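Paid participants wanted: shelf-life labeling study

Riedl Food Research, Trinden site, is recruiting 75 adults for a study of how shoppers read date marks on packaged snacks. Each person attends one 20-minute session and completes a written form — no tasting is involved.
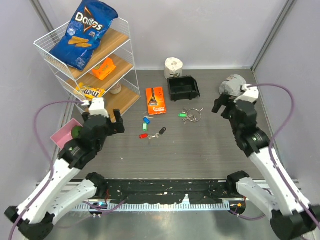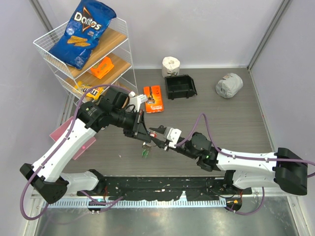 Category: Calls for Participants

Eligibility: age 18 or over, normal or corrected vision, no work in food retail in the past 12 months. Payment is by gift card. Apply to Mwende Odera, Room 348, by November 15, 2025.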